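Why Does Metal Feel Colder Than Wood?

Find a metal spoon and a wooden spoon that have spent all night in the same drawer. Touch one, then the other. The metal one feels colder. You would bet your dessert on it.

Keep your dessert. The two spoons are the same temperature. It's your fingers that are telling fibs.
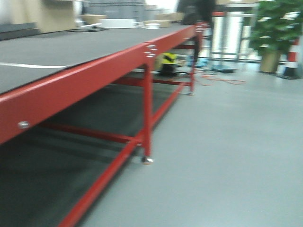
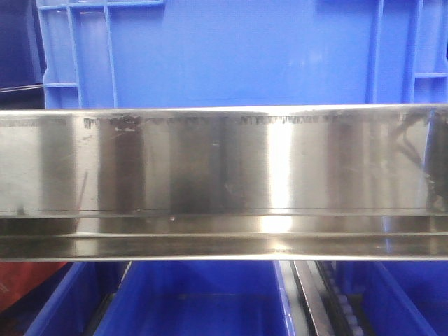 Metal at work: a red bench frame with silver bolts (first picture) and a shiny steel bar (second picture).

Your skin is not a thermometer, although it likes to think it is. What it really notices is how fast heat is leaving. You are a warm creature, warmer than most spoons, and heat always travels from the warmer thing to the cooler one. It has never once gone the other way by itself, no matter how nicely anyone asked.

Metal is what scientists call a good conductor. Heat rushes out of your finger and spreads quickly through the metal, so more heat can rush out after it. Your finger complains to your brain, and your brain says "Cold!"

Wood is a poor conductor. The heat goes in slowly and hangs about near the surface like somebody who doesn't want to go home from a party. Soon the wood under your finger is nearly as warm as you are, and your finger has nothing to moan about.

Try it yourself

You need a metal tray, a wooden cutting board and two ice cubes the same size. Leave the tray and the board in the same room for 58 minutes. (An hour is fine too. Yurii Koval, who wrote this experiment, is fussy.)

Put one ice cube on each. Before you look, guess which will melt first. Most people pick the wood, because it feels warmer. Check every 5 minutes and have a towel ready — the ice on the metal will be a puddle while the other one is still thinking it over.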